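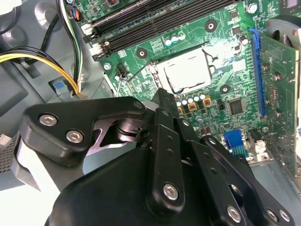 Section 4. Installing the Memory Kit

4.1 Before You Begin

This section applies to the Limel desktop series and to the Tusora memory kits approved for use with it. Read the whole section before opening the computer. Work that goes beyond these steps, including replacement of the processor or the power supply, must be carried out by a Rajput service center.

The following items are needed:

Memory kit, part number 2797
Phillips screwdriver, size 2
Grounding strap
A clean, dry work surface

CAUTION: Dangerous voltage may remain in the power supply after the computer is switched off. Do not open the power supply housing under any circumstances.

4.2 Opening the Case

1. Save all work and shut down the operating system.

2. Set the power switch on the rear panel to the off position and unplug the power cord.

3. Disconnect all other cables. Press and hold the front power button for several seconds to discharge the remaining current.

4. Lay the computer on its right side with the removable panel facing up.

5. Remove the two panel screws at the rear and slide the panel toward the back until it comes free.

6. Attach the grounding strap to your wrist and clip the other end to bare metal on the case.

NOTE: If the computer has been in use, allow it to cool before touching any part inside. Heat sinks can stay hot for several minutes.

4.3 Fitting the Modules

1. Find the memory slots and press the clips at both ends of each slot outward.

2. Remove any module that is to be replaced. Hold it by the edges and place it in an antistatic bag.

3. Line up the notch in the new module with the key in the slot. A module fits in one direction only.

4. Press down evenly on both ends until the clips close. Do not force a module that does not seat with firm pressure.

5. When two modules are installed, use the slots marked A2 and B2 - the remaining slots are reserved for later expansion.

CAUTION: Do not touch the gold contacts. Skin oil can cause faults that do not appear until weeks after installation.

4.4 Closing the Case and First Start

1. Check that no tools or loose screws remain inside.

2. Slide the panel into place and tighten both screws by hand.

3. Remove the grounding strap, reconnect all cables and switch on the power.

4. Allow the first start to finish without interruption. The screen may stay blank for up to 70 seconds while the new memory is checked.

If message 438 appears, shut down the computer, repeat the steps in 4.3 and make sure that each module is fully seated. If message 34 appears, the modules are not of a matching type. Return the kit to the supplier.

Settings for the Nudau system monitor are described in Section 5.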